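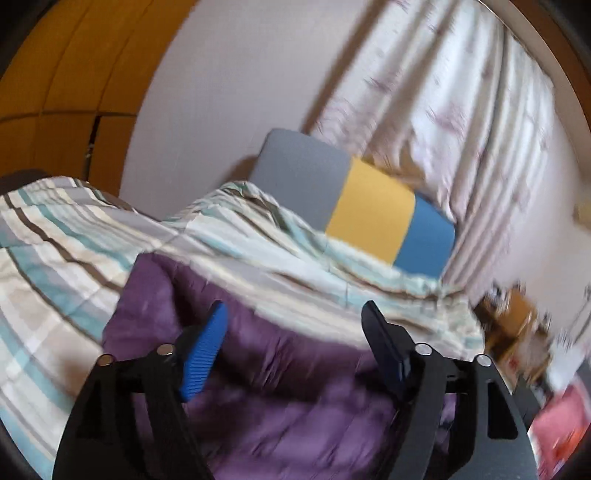 A hand-held gripper, fingers open, over a striped bed.

Home Our Work Join In Past Studies Contact

Call for home participants: Zikolum folding and tidying study

Hello, and thank you for stopping by. We are a small team in Codelley trying to teach a learning system how people handle soft things at home, and we would love your help. Shirts, blankets, jackets and towels all sag and bunch in their own way, and a program can only get better at them by seeing a great many examples from real rooms with real furniture in them. So we are looking for 70 people who are willing to let us borrow their patience (and a bed, a couch or a good-sized table) for a while.

What you would be doing

You hold a gripper in each hand and do ordinary chores with them: pulling a blanket straight, folding a pair of pants, laying a coat out and gathering it up again. Each gripper has two fingers that you open and close yourself, and a camera that records what they are reaching for. It feels a bit like eating with somebody else's chopsticks at first, but most people settle into it during the practice round, and we are very happy to keep your slow and clumsy tries along with the smooth ones. If you drop a sleeve, just pick it up and carry on!

For the jacket task, we ask that you close the zipper and spread the jacket on the bed with the front side up and the sleeves out away from the body. Please don't iron or smooth anything beforehand. Your everyday bedding is perfect, stripes and wrinkles included.

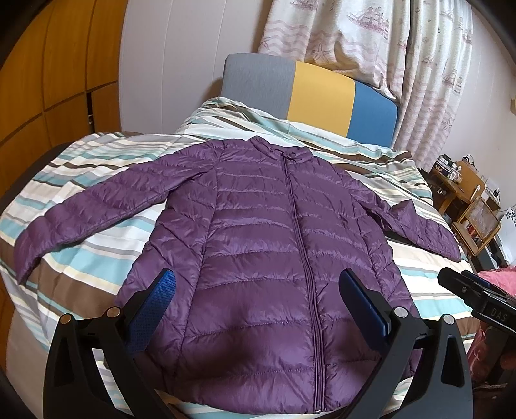 Time and pay

There are 2 visits, each 60 minutes long, and you will receive $165 once the second is finished. Lanying Dong or Chaminda Gunawardena will bring everything to your home, get you started and stay nearby to answer questions. You are welcome to stop for water, a stretch or a phone call whenever you like.

Who can take part

Anyone 18 or older living in Codelley or Turcotte. You should be comfortable standing and using both hands. Left-handed folks, we have far too few of you so far, so please do write.

Your home on camera

The recordings will show parts of the room, so put away mail, family photos and anything else you would like kept private. You may ask us to delete your recordings up to the end of August.

How to apply

Send a short note to Sioned Watkins at the Zikolum office by February 5, 2018, with your neighborhood, the hours that suit you and a line or two on the clothes and bedding you have on hand.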